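The Laundry Corner: Getting Through the Folding

Our July swap table at Sorley brought in more clothing than the back room has ever held, and I have to say a big thank-you to everyone who dropped off a bag (or two, or in one memorable case a whole trunkful). By the time we closed up there were 600 pieces to sort, wash and fold before any of it could go out again, and those of you who know me will know that I find folding very soothing right up to the point where my back begins to complain. So this month I thought I would write down how I go about it, because several of you asked at the Pramness supper and I gave a rather muddled answer with my mouth full of pie.

Start with the basket

My first piece of advice is to work from a small basket, even if you own a great big hamper. A heap that comes up to your knees is discouraging, and everything at the bottom comes out looking like a dishrag. A light plastic basket with holes in the side is my favorite kind – it weighs next to nothing, and air can get through to the clothes. Push it into a corner of your folding space so the middle stays clear, and put in only as much as you feel like doing before your next cup of coffee. Two things in a basket is a perfectly respectable load! A mustard-yellow piece and a dark one, say, and you can tell them apart at a glance when you reach in.
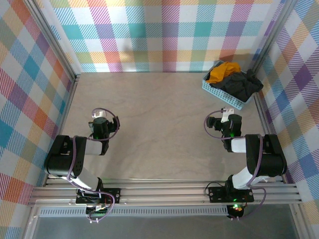

Flatten first, fold second

I used to fold things in the air, with the collar tucked under my chin, the way my mother did. It is quick enough, but the sleeves never match and I would end up doing half of them over. Now I lay every shirt down on a flat surface and give it a moment before I try to make anything of it. Black T-shirts are the ones that test my patience. On a pale table you can at least see the outline of the thing, but the folds inside all vanish into one another, and it can take a while to work out whether you have hold of a sleeve or the hem. When I lose my way I feel for the side seams, take hold with both hands near the middle, and gently coax the cloth outward until a shoulder turns up.
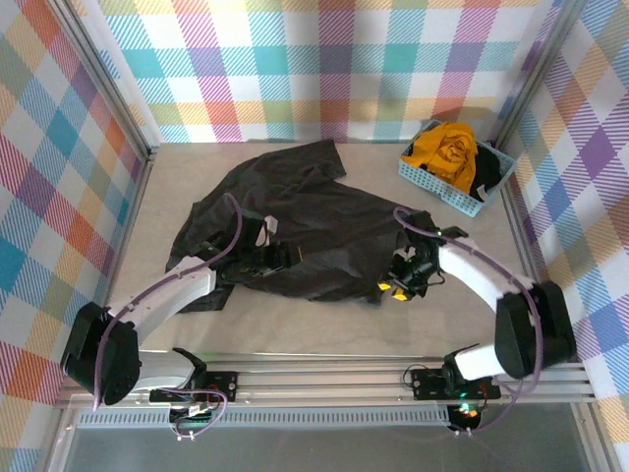

After that I smooth from the center toward the edges with the flat of my hand, turn the sleeves in, bring the sides over, and fold up from the bottom in thirds. If you prefer halves, please carry on with halves – the shelves at Skundeo are deep enough for either, and I have given up arguing about it at home. What does help is for one pile to be all the same width, so that it doesn't lean over and slide onto the floor the minute you let go of it.

Dark things go in a pile of their own. I learned this after a fuzzy cream sweater shed all over 3 good black shirts, and I spent the better part of an evening with a lint roller when I could have been reading on the porch. Brights can go together, and anything that still has a stain should be set aside with a clothespin on it so it doesn't sneak back in among the clean ones.

We have 200 pieces folded and stacked so far, which leaves plenty for anyone who would enjoy a bit of company and a quiet task. The back room is open from 2 in the afternoon, the kettle is usually on, and the folks over at Penner have kindly promised us more shelf space once the jackets have been moved. Bring your own basket if you have one to spare, and wear something comfortable.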